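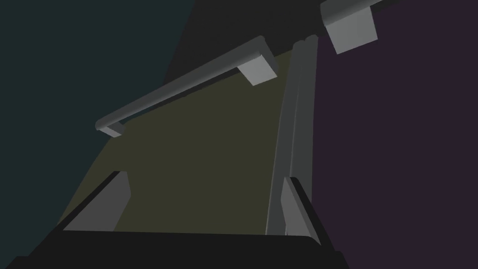

Wrist view in the sim, fingers open, long bar handle ahead on the olive front.

pekia_bench
Hello all, and sorry in advance for the length. I'm on the drawer task in Prarkura and the arm keeps tripping its force limit on the way in to the handle. I ran 181 attempts overnight (kettle on, fingers crossed) and 33 of them ended in a protective stop. The rest were lovely, which makes it more maddening! The stop always comes before the fingers close. It's only simulated, I know, but the same controller goes on the real arm in January and I'd rather not bend anything.

oyelaran
Morning! I had something very like this and lost a good week to it, so you have my sympathy. Your handle runs on a diagonal from where the wrist is looking. Are you rolling the wrist to suit, or going in at a fixed angle? Mine was fixed, and one fingertip kept landing on the standoff.

tealeaf11
I don't think it's the angle, with respect to oyelaran. If it were, you'd see far more than 33. I'd look at the collision shape on the handle. Some of the older cabinet files wrap bar and standoffs in one solid box, so the finger hits thin air and the limit trips quite rightly.

oyelaran
Fair point about the box, but a small spread in the start pose would give you exactly that sort of failure rate. I'd still log the roll before touching the model.

pekia_bench
Thank you both, you're very kind. I've turned on the collision view and there is a box, a great fat one, right across the gap behind the bar. So tealeaf11 has that one. But I swapped it for separate shapes and ran it again over lunch, and I still got 11 stops, all with the roll well off. I'm fixing that next.

unstead
Please don't raise the force limit to get round it, whatever else you do. Someone at our place did and it went over to the real arm along with everything else. We had 2 cracked fingertips before anyone read the config.

pekia_bench
Noted, and the limit is staying where it is. I'll post the roll logs tonight once the next batch is through.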